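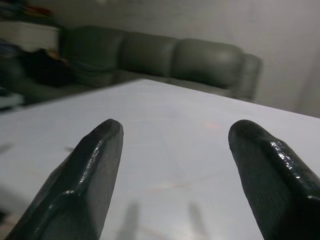 Home & Organization > Entryways and Small Spaces

Topic: Key panel on the wall or a bowl on the table?

pichon_side wrote:
We have a plain white table and until last month every key in the place ended up on it. I put up a light gray panel with four white square hooks and moved everything over. My partner says the bowl was faster. Does anyone with a panel still use it after the first few weeks?

Nullavby77 wrote:
Five years with mine and still using it. The table stays clear and I don't scratch the top anymore. White tops show everything, so that alone was worth two screws in the wall.

juna_k wrote:
I went back to a bowl. With hooks you have to line the ring up every time, and if you come in with groceries you won't do it. Keys went on the table, then on the floor.

Nullavby77 wrote:
That depends on the ring. A big split ring goes on a hook with one hand. The small tight ones are the problem.
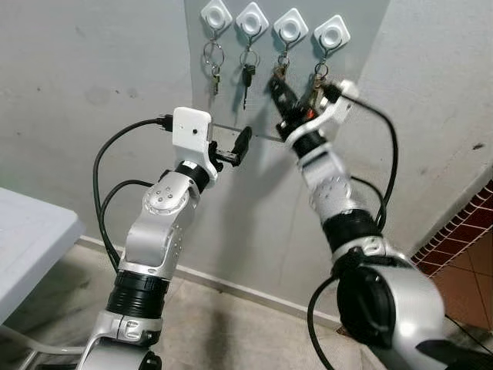 pichon_side wrote:
My row slopes down a little from left to right, and I'm leaving it. The far left hook has the big ring with the small brass key, next to it is the one with the black plastic head. Those two are easy. The third and fourth hooks have bunches on them, and the bunches are what my partner complains about.

Endang Latuheru wrote:
Split the bunches. Most people carry keys they use twice a year. Put the mailbox and front door on one ring and the rest in a drawer with a tag.

I'd also check how it's fixed to the wall. I had a Nelura panel on adhesive strips and it came down in February, keys and all. Screws and anchors after that -- no trouble.

juna_k wrote:
Splitting them means more rings to lose. I want all of mine in one place.

Endang Latuheru wrote:
Then you need a deeper hook. The thin curved ones are fine for a few keys, but a full bunch swings and knocks the one beside it.

juna_k wrote:
Or a bowl.

pichon_side wrote:
It's screwed in, so no worry there. I'll take the old shed and bike keys off the fourth ring tonight and see if that helps. If the bunches still get dropped on the table, I'll put a small dish at the back corner for my partner and keep the hooks for mine.

Nullavby77 wrote:
We did that too. Dish for the car key, hooks for the rest. Get one with a felt bottom if you care about the tabletop.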